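Kapitel 7
Wer hält die Tür auf? Automatisierung am Arbeitsplatz und die Arbeit, die übrig bleibt

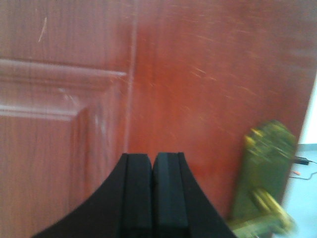 Als die Hausverwaltung Reltska ihren Beschäftigten im Juni mitteilte, ein Teil der Rundgänge in den Wohnheimen werde künftig von Maschinen erledigt, stand in dem Schreiben das Wort »Entlastung« viermal auf einer Seite. Das Wort »Stelle« kam einmal vor, in der Fußzeile, bei der Angabe der zuständigen Stelle für Rückfragen. Wer Texte über Automatisierung liest, sollte sich angewöhnen, auf solche Verteilungen zu achten.

In diesem Kapitel geht es um die Frage, was sich für Menschen ändert, wenn eine Maschine einen Teil ihrer Arbeit übernimmt. Die Frage klingt einfach, wird in der Fachliteratur aber meist durch eine andere ersetzt: Wie viele Arbeitsplätze fallen weg, wie viele kommen hinzu? Mit dieser Rechnung haben wir uns in Kapitel 6 befasst, und wer es gelesen hat, weiß, wie wenig belastbar sie ausfällt. Uns interessiert jetzt der Arbeitstag selbst. Wer tut um zehn Uhr vormittags etwas anderes als vorher, wer entscheidet darüber, und wer trägt die Folgen, wenn es schiefgeht?

7.1 Der Fall Reltska

Reltska verwaltet 452 möblierte Wohneinheiten, verteilt auf 6 Häuser. Bei jedem Auszug wird die Wohnung kontrolliert: Türen und Schränke öffnen, Schäden notieren, liegen gebliebene Gegenstände einsammeln, das Zimmer für die Reinigung freigeben. Diese Arbeit erledigten bisher 17 Beschäftigte im Objektdienst. Der Anbieter Drokov lieferte dafür ein fahrbares Gerät mit Greifarm, das intern bald nur noch »der Flivitz« hieß, nach dem Namen der Steuerungssoftware.

Die Begründung der Geschäftsleitung lautete, die Kontrolle sei eine »gleichförmige Tätigkeit mit geringem Entscheidungsanteil«. Man darf bezweifeln, dass der Verfasser dieses Satzes jemals eine Wohnung nach einem Auszug betreten hat. Rianne Desmet, seit vielen Jahren im Objektdienst, beschrieb ihre Arbeit im Interview so:

»Gleichförmig ist der Zettel, den ich ausfülle. Eine Zimmertür klemmt, die nächste fällt von selbst wieder zu. Vor der dritten steht ein Kinderfahrrad, und ich muss wissen, ob das vergessen wurde oder ob die Familie am Nachmittag noch einmal kommt. Das steht auf keinem Zettel.«

Zwischen dem Formular und der Tätigkeit liegt also ein beträchtlicher Abstand. In der Arbeitssoziologie wird er als Unterschied zwischen vorgeschriebener und tatsächlicher Arbeit behandelt. Die vorgeschriebene Arbeit lässt sich aufschreiben, in Schritte zerlegen und einem Hersteller als Anforderungsliste schicken. Die tatsächliche Arbeit enthält alles, was Beschäftigte tun, damit die vorgeschriebene überhaupt gelingt. Automatisiert wird fast immer die erste. Bezahlt wird übrigens auch fast immer nur die erste.

7.2 Kratzer, Kabel und andere Ermessensfragen

Nehmen wir eine Zimmertür in Holzoptik. Sie hat einen hellen Kratzer und ein paar Schleifspuren, wie sie nach Jahren der Benutzung vorkommen. Ist das ein Schaden? Im Mietrecht kommt es darauf an, ob es sich um gewöhnliche Abnutzung handelt. Im Alltag hängt es davon ab, wer kontrolliert, wie alt die Tür ist, was im letzten Protokoll stand und manchmal auch davon, ob der ausgezogene Mieter noch eine Kaution zu erwarten hat.

Die Software kennt diese Umstände nicht, sofern sie ihr niemand mitteilt. Bei Reltska meldete sie in der Anfangszeit jede sichtbare Spur. Tanner Després, der Projektleiter, nannte das »erfreulich gründlich«. Der Objektdienst musste jede Meldung sichten und begründen, weshalb sie gelöscht wurde. Früher hatte Frau Desmet an einer solchen Tür kurz hingesehen und war weitergegangen. Für dieses Hinsehen gab es keine Kostenstelle, und deshalb tauchte sein Wegfall in der Projektrechnung auch nicht als Verlust auf.

Ähnlich verhält es sich mit allem, was am Boden liegt. Ladekabel, Spielzeug und Schuhe sind für einen Menschen kaum der Rede wert; man steigt darüber oder hebt sie auf. Für ein fahrendes Gerät können sie das Ende des Rundgangs bedeuten. Die Beschäftigten gingen deshalb dazu über, die Wohnungen vorab freizuräumen. Im Projektbericht heißt dieser Schritt »Umgebungsvorbereitung«. Sylvie Dufour vom Betriebsrat fand dafür eine nüchternere Formulierung: »Wir putzen der Maschine hinterher, nur eben vorher.«

7.3 Wer zählt was?

Der Zwischenbericht vom 2. November 2021 führt 500 vom Gerät abgeschlossene Kontrollen auf. Die Zahl steht fett gedruckt auf der ersten Seite und ist vermutlich richtig. Was »abgeschlossen« bedeutet, erfährt man im Anhang: Als abgeschlossen gilt jede Kontrolle, für die ein vollständiges Protokoll vorliegt, gleichgültig, wer welche Tür geöffnet hat. Griff ein Mensch ein, so wurde das nur vermerkt, wenn er das Gerät dabei von Hand anhielt.

Man muss dahinter keine Täuschungsabsicht vermuten. Wayne Poirier, der den Bericht verfasst hat, übernahm die Definition aus den Unterlagen des Herstellers, und dort diente sie einem anderen Zweck: Sie sollte zeigen, ob Daten verloren gehen. Als Maß für eingesparte Arbeit taugt sie nicht. Verwendet wurde sie trotzdem, weil sie vorlag — ein Vorgang, der in Betrieben weit häufiger ist als die offene Beschönigung und der schwerer zu kritisieren ist.

Auch die Gegenseite verdient Skepsis. Der Betriebsrat sprach in seinem Aushang von einer »vollständigen Entwertung« des Berufs. Dafür gibt der Fall wenig her. Mehrere Beschäftigte schätzten es, dass ihnen das Protokollschreiben abgenommen wurde, und zwei von ihnen wollten das Gerät auf keinen Fall wieder hergeben. Lucie Dufour, die jüngste Kollegin im Team, wechselte in die Betreuung der Geräte und verdient dort besser. Ob ihr Weg den anderen offensteht, ist eine andere Frage. Es gab genau diese eine Position.

7.4 Verschobene Verantwortung

Vor der Einführung unterschrieb die Person, die in der Wohnung gewesen war. Heute unterschreibt, wer das Protokoll am Bildschirm freigibt, und das ist oft jemand, der die Wohnung nie gesehen hat. Die Dienstanweisung hält dazu fest, die Verantwortung liege »unverändert beim Objektdienst«. Formal stimmt das. Unverändert ist freilich nur die Haftung; die Möglichkeit, sich selbst ein Bild zu machen, ist kleiner geworden.

Diese Verschiebung wird uns im ganzen Kapitel beschäftigen. Abschnitt 7.5 vergleicht den Fall mit dem Lagerbetrieb MacPherson, wo die Beschäftigten vor der Anschaffung befragt wurden und einen Teil der Anforderungen selbst formulierten. Das Ergebnis war besser, wenn auch längst nicht so gut, wie es auf Tagungen dargestellt wird. Abschnitt 7.6 behandelt die Mitbestimmungsrechte bei technischen Einrichtungen und die Frist, innerhalb derer sie geltend gemacht werden sollten.

Zur Vorbereitung: Beobachten Sie eine Person Ihrer Wahl eine Stunde lang bei der Arbeit, mit deren Einverständnis. Halten Sie getrennt fest, was in der Stellenbeschreibung vorkommt und was nicht. Bringen Sie beide Listen zur nächsten Sitzung mit.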